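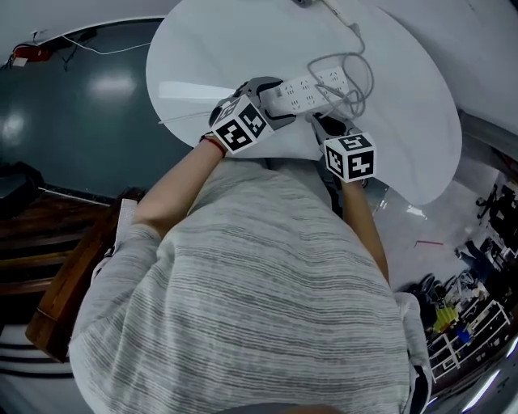

Figure 1. White power strip held between two hand-held grippers.

Writing About Books for a General Audience
Handout 2: The Short Review
Instructor: Ilham Liew

Purpose of this unit
Students will write a review of one novel for readers who have not yet opened it. The set text is Cabrera, in the Grota Press paperback. Students who have already studied Cabrera may request Prarnix from the same list.

The opening paragraph
A review should name the book, its author and its kind within the first few lines. Plot summary comes next and is kept brief. As a working rule, reveal nothing that takes place after the end of chapter 12. Readers will forgive a missing detail far more easily than a spoiled ending.

Judgment and evidence
Every opinion requires support from the text. "The pacing is slow" is a claim; a reference to the long journey chapters, with a page number, gives the reader a way to test it. Quotations should be short – one sentence is usually enough – and copied exactly, including the punctuation.

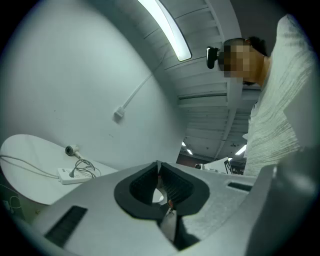 Figure 2. Gripper with black rubber fingertip pads, close view.

Personal response
The first person is permitted in this assignment. A reviewer may say where a book was read, or what mood it suited, provided that the remark tells us something about the book. Star ratings are not accepted.

Comparison
Students may compare the set text with one other novel. Hidex is suggested for its similar use of letters and diary entries. Do not assume that the reader knows the second book.

Submission
Reviews are due on 19th September. Submit one printed copy, double spaced, with the edition and page count listed under the title. Late work is marked under the department's usual policy.

Reading for next session
Cabrera, to page 34. Bring two passages suitable for quotation.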